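## 6. Sorting the Shared Utensils

Before you start, finish Section 5 (clearing the drying rack). Forks found behind the rack after you've sorted will have to go through the whole business again, and so will you.

The steps below cover the ground-floor kitchen at Usberg House. The upstairs kitchen has its own system, written by Elango Varghese, and it involves a label maker. Don't mix the two.

**You will need**

- the utensil tray from the sideboard
- a clean, dry dish towel
- the round table, with its cloth on
- the Plerkilora drawer insert (the long one; the short one fits no drawer in this building)
- a box or bag for strays

### 6.1 Emptying the tray

1. Wipe the table and let it dry. Put the cloth back on. Bare wood makes every spoon sound like a car accident, and the room next door is a bedroom.
2. Set the tray down on the side of the table nearest the drawer.
3. Take out anything sharp first. Knives belong in the block, and peelers belong in the small drawer under the kettle.
4. Lift the rest out a piece at a time and lay it on the cloth.

> **Caution:** Do not tip the tray over. Skewers roll, and they prefer to roll toward the radiator.

### 6.2 Checking

1. Hold each fork up to the light and look between the tines. If you find egg, the fork goes back to the sink. So does its neighbor.
2. Run a thumb along the edge of each plastic spoon. Throw out any that feel rough or have melted on one side.
3. Check wooden pieces for splits and dark spots. Damp ones stand upright in a mug until morning.

> **Note:** The dishwasher is a Vainio and it is not gentle. Wooden utensils are washed by hand, including by people who are in a hurry.

### 6.3 Sorting into groups

Sort by material first and by size second. Mwanahawa Minja wanted it the other way round, and for most of November we did it her way. We then owned a compartment called "medium."

1. Metal goes on the left, handles toward you.
2. Plastic goes in the middle. Bowls of spoons all face the same direction, so they nest.
3. Wood goes on the right. Match chopsticks by length and color before you put them away as a pair.
4. Anything you can't name goes in the stray box. Ask once at dinner. If no claim is made, it leaves the house.

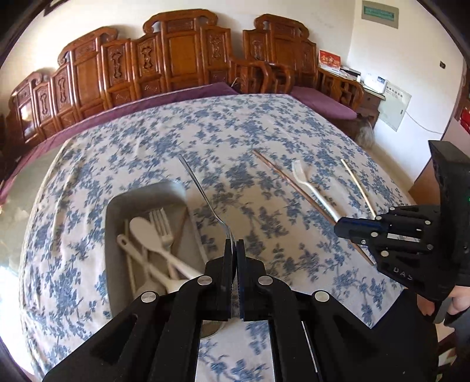

Chopsticks cause most of the arguments at this stage, so give them a little room. Pairs drift apart in the wash, and two singles of different thickness will not become a pair because you put them side by side. Look in the tray as well as on the cloth before you declare one missing: with a long brown chopstick already out on the blue flowers, there can still be a thin one leaning against the inside wall of the tray. Compare the two before you go through the trash.

### 6.4 Loading the drawer

1. Wipe the insert with the dish towel.
2. Load the forks first, then the plastic, then the wood.
3. Close the drawer slowly. If it stops short, something is standing on end at the back. Pushing harder has been tried.
4. Wash the tray, dry it, and return it to the sideboard **empty**.

> **Caution:** An empty tray left on the table will be full again within roughly 7 hours. We have no explanation for this.

### 6.5 Troubleshooting

**The drawer won't open.** The hooked end of a spatula has caught the frame. Slide a ruler in over the top and press down.

**There are no teaspoons.** Try the desk in Eimear Ó Riain's room. Knock first.

**The insert has cracked.** Replacements come from Postusell, part 137. Part 266 looks the same in the catalog and is for cables.

Continue to Section 7 (the lids).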